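Evening classes are back in Meesuk, and sign-up opens in June

May 12, 2019

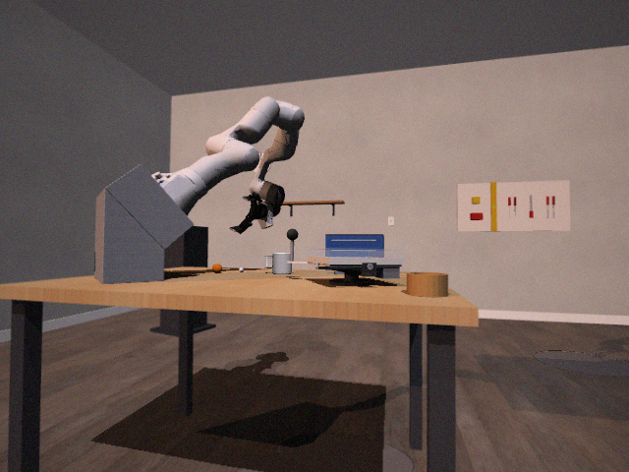
A robot arm at a wooden-topped table, computer rendering.

If you've lived in Meesuk as long as I have, you probably remember the old evening classes. I took bookkeeping one winter and small engine repair the next, and I still have the carburetor notes somewhere (my husband says the basement, I say the garage). Then the school on Wudel Street dropped the whole program and that was that for years.

Well, they're coming back! The school board voted on Thursday's budget package without much fuss, and the catalog went up on the district website the same night. I read the entire thing at the kitchen table and let my tea go cold.

There are 22 classes on the list for the first term. You've got the ones you'd expect, like Spanish for beginners, tax basics, watercolor and bread. Then there's upholstery, which I have already told my sister she's taking with me, and a course on how to read a contract before you sign it. I could have used that one when we bought the van.

Jeptoo Waweru is running the program. She taught math at the high school until last year, and she told me the phone has been ringing since the catalog came out. "People keep asking if they need to be good at it already," she said. "No! Come be bad at it with us."

The cost is $64 a class, or $83 if materials are included, so upholstery and watercolor are both on the higher end. I know that isn't nothing. There's a reduced rate for anyone over 65 or out of work, and you ask for it on the form itself, no separate paperwork. Jeptoo says they have room for around 200 people in all, with the smaller classes likely to go first. Bread has one oven, so if you want bread, don't dawdle.

I also talked to Ataahua Cosgrove, who'll be teaching the contract class. She spent most of her working life in the county records office and she's bringing a stack of real leases with the names blacked out. Week one is apartment leases, week two is cell phone plans, and after that she's taking requests. Mine was gym memberships. She wrote it down.

Two things still up in the air: parking and child care. The Stedent Avenue lot is being repaved over the summer and might not be done when classes start, so you may be walking over from the church side. The child care room has been approved but doesn't have staff yet. If you have the background check and a free evening, call the school office.

Sign-up opens in June, online or on paper at the front desk. Classes meet once a week for eight weeks, all in the evening, and the full list is posted by the door at the Wudel Street entrance too. I'll be the one in line for upholstery with a very ugly footstool.

14 comments | 37 shares

Contact the newsroom | © 2019 Meesuk Neighbor | Back to top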